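A Visit to the Zivmont Bedding Mill

The Zivmont mill opens its doors to the public 2 times a year, once in winter and once in June. I went to the winter day, on 16th February, and took the early bus out from Bodgate. It stops across the road from the gatehouse. Entry is free, but you have to sign up ahead of time and wear closed shoes. I saw one man sent back to his car to change out of sandals, in that weather.

The tour started in the yarn store. Cotton comes in on cones and sits there for a few days before anyone uses it, so that it can take up moisture from the air. Dry yarn snaps on the loom. The room is kept damp and smells like a basement. Our guide spoke through a headset, and we all got earplugs for the next part.

The weaving shed is the loud part. There are 28 looms in it, most of them running plain white sheeting the whole time we were there. A loom stops by itself when a thread breaks and a light comes on over it. The weaver walks over, finds the end, ties it and starts the machine again. It took less than a minute each time I watched. The floor shakes enough that you feel it in your knees.

After that we went through finishing, where the cloth is washed, stretched to width and dried. It leaves the loom a dull cream color with starch in it, and I hadn't known how stiff it would be. They passed a piece around. It felt like thin cardboard.

The dye house is small compared with the rest. Most of the color work is solid shades, done in closed machines, so there isn't much to look at. The Onard line is the exception. It is their tie-dye range, in pastels, and the cloth is folded and bound by hand before it goes in. No two covers match exactly, and there is a note in the package telling buyers so. Two people were binding cloth at a long table and were happy to answer questions. The hard part with pale colors, they said, is rinsing soon enough that the shades don't run together and go gray.
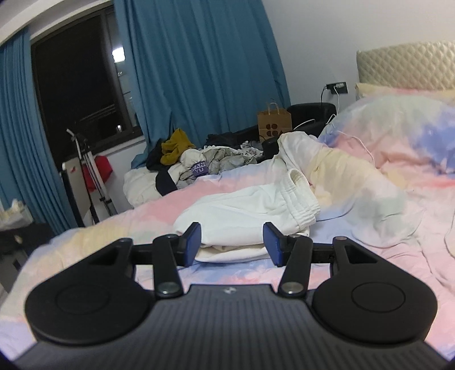
Tsao asked whether the pastels hold up in the wash, having had a pink cover from another maker turn nearly white in one summer. The answer was to wash cold, skip the bleach and keep it off a sunny line. A sample that had been through 31 washes was on the wall next to a new one. The blue had faded a little and the yellow a little more.

The last stop was sewing and packing. Duvet covers are cut in stacks, and the closing side gets its buttons from a machine that sounds like a stapler. We were shown how the fill is tested for weight, and then it was over.

The factory shop is in the old boiler house. Seconds are marked with a red thread at the hem. I bought a flat sheet with a small slub near one corner, item 2191 on the rack list, and still haven't found the flaw since I put it on the bed. Card only, and bring your own bag. The cafe closes before the last tour gets back, so eat first.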